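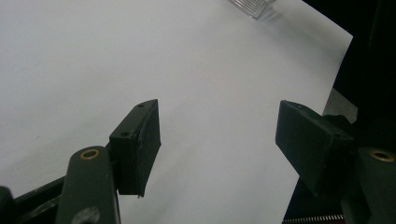
Winter Season in the Cumow Valley: Information for Visitors and Member Businesses

The Cumow Regional Tourism Office has confirmed arrangements for the winter season, which opens in December. Members are asked to read this notice together with the printed season guide, copies of which are available at the visitor center in Stulberg. The guide replaces the summer edition in full, and older copies should be removed from reception desks and display racks.

The valley extends 12 miles from the market town of Stulberg to the foot of Mount Brornura. It is known for its thermal baths, its beech forests and the terraced vineyards above the village of Szalai. Winter visitors come mainly for the baths and for the marked walking routes at lower elevations, most of which remain open unless heavy snow is forecast. The summit road on Mount Brornura closes for the season and will reopen in spring, when the highway authority has inspected the upper section.

Over 100 lodging providers are now listed in the regional directory, among them guesthouses, small hotels and farm stays. Listings are renewed each year on application. Providers who have not yet returned the renewal form will continue to appear until the end of the season, after which their entries will be withdrawn.

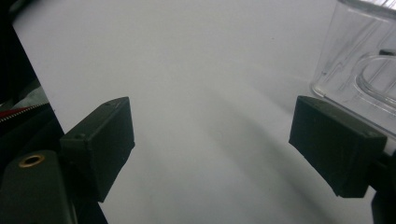

Providers are also reminded that the directory entry must state whether breakfast is included and whether the property can be reached by public transportation. Several complaints received last winter concerned guests who arrived in Szalai by the evening bus and found that their lodgings were a long walk uphill, on an unlit road. Entries without transportation details will be returned to the provider for completion.

Andor Pálfi of the member services desk will answer questions on renewals by telephone or in person. Appointments are recommended.

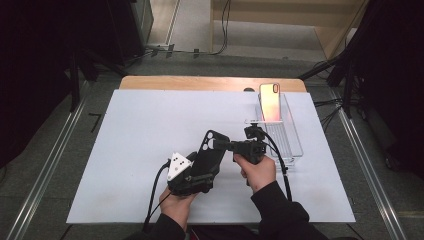 Baths, Museum and Forest Routes

The Stulberg Baths will keep their winter hours until the spring timetable comes into force. The outdoor pool stays open throughout the season. The historic bath hall, with its domed ceiling and tiled colonnade, may be visited by those not bathing on Wednesday mornings, when a guided tour is offered in English. Tours are led by Magdolna Deák, author of the short history of the baths on sale at the ticket window.

The Szalai Wine Museum occupies the former press house below the church. Its new exhibition follows the work of the vineyards through the colder months, from pruning to the repair of the terrace walls. Tasting is by arrangement with the growers, and the museum can supply a list of cellars that receive visitors in winter.

Six forest routes have been re-marked and are shown on the new season map. The most popular, the Mill Path, follows the river from Stulberg past the old sawmill and the lower waterfall. The footbridge at the waterfall has been replaced, and the detour in place since the spring floods has been lifted. Walkers should note that the chapel route above Szalai remains steep and is unsuitable for strollers. Dogs are permitted on all routes and must be kept on a leash near the deer enclosure.

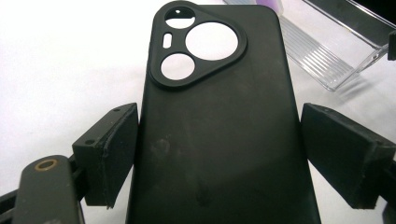 Photo: Dewanti Rondonuwu / Cumow Regional Tourism Office

Bus Service and Parking

A valley bus will run between Stulberg station and Szalai, with 2 additional evening departures on weekends. Holders of the regional guest card travel without charge. The card is issued by the lodging provider at check-in and is valid for the length of the stay, including the day of departure.

Parking beside the baths is reserved for bathers. Other visitors are directed to the lot behind the station, from which the old town can be reached on foot through the castle garden.

Rodrigo Requena, who has managed the Stulberg visitor center through the summer, moves to the planning department at the start of the season. Piroska Medve succeeds him. Requests for maps, group bookings and printed material should be addressed to her at the center.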